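Solmont Home Aquatics Help Desk
Ticket: Clear tube on gravel cleaner won't hold its siphon
Opened by: Jennylyn Tolentino
Status: Resolved

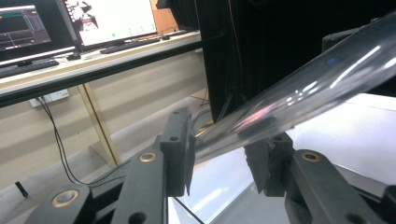 Attachment 1: the clear tube, from Jennylyn

Jennylyn Tolentino wrote:

Hello all, and thank you in advance for reading this, I do tend to go on a bit. I have the Udico gravel cleaner, the long one with the clear plastic tube and the soft hose that pushes on to the end of it, and for the past few weeks it has been losing its pull halfway through a water change. It starts off beautifully! I get a good strong flow into the bucket, the gravel tumbles about in the tube just as it should, and then it all goes slack and I have to begin again.

My tank holds 300 litres and lives in the room where I work, so every restart means more drips on the carpet and more muttering from me. I have washed the tube in warm water, changed the bucket, and tried with the fish fed and unfed (I know that can't matter, but I was getting desperate). I've attached a picture of the tube. I can't find a crack in it anywhere, though clear plastic is a devil to inspect with the light bouncing off it.

Is it worn out? I'd rather not buy a new one if a part will do.

Calum Gunn (Solmont support) wrote:

Hello Jennylyn, and please go on as long as you like, it saves us asking twice. I can't judge a hairline crack from a picture, so let's do it by hand. Could you try the following when you have a quiet moment?

Dry the tube inside and out and run a fingernail slowly round both ends.
Put your palm flat over one end, fill the tube with water from a jug and hold it over the sink. Watch the outside for 3 minutes.
Take the hose off completely and look at the last bit of it, where it stretches over the connector.
Tell me how high the tank water stands above the top of the bucket.

When a siphon starts well and then fades, air is usually getting in somewhere, and the hose end is where I would put my money. The tube itself is a simple thing and tends to last.

Jennylyn Tolentino wrote:

Right, I have had a very damp evening. The tube held its water for the full time, and I dried the outside first so I'd be sure. Both ends feel smooth. The bucket stands on the floor and the tank is on its cabinet, so there's a good drop between them.

The hose is another matter. The end has gone stiff and rather yellow, and when I bend it there's a small split that opens like a mouth. It closes again when you let go, so I suppose that's how I missed it. I have 10 litre buckets, by the way, and it gives up somewhere in the second one every time. Would that fit?

Calum Gunn wrote:

It fits very nicely. As the hose moves about from one bucket to the next it gets bent at the join, the split opens and in comes the air. You don't need a new tube. Cut the hose back squarely, well past the split, until you reach plastic that still feels soft. Dip the fresh end in hot water from the kettle for a few seconds, shake it off and push it firmly home. Do mind your fingers.

If you'd like a spare hose, Felicidad Soriano in our parts room can send one. Ask for the soft kind, as the stiffer one is sold for outdoor ponds and is a nuisance to fit.

Jennylyn Tolentino wrote:

Done, and what a difference! I cut off a bit more than I needed to, out of nerves, and had to move the bucket nearer, but it ran through every bucket without a pause. The gravel at the back, behind the big piece of bogwood, has had its first proper clean in ages and I'm ashamed to say what came out.

I will take a spare hose, please, before October if possible, as my sister is minding the tank while I'm away and she has no patience with it at all. Thank you for being so kind about my long messages.

Felicidad Soriano (Solmont parts) wrote:

Soft hose put aside for you, Jennylyn. It will go out with the next post.

Closed by Calum Gunn, 2026-08-19
Cause: split in hose at connector. Tube tested and sound.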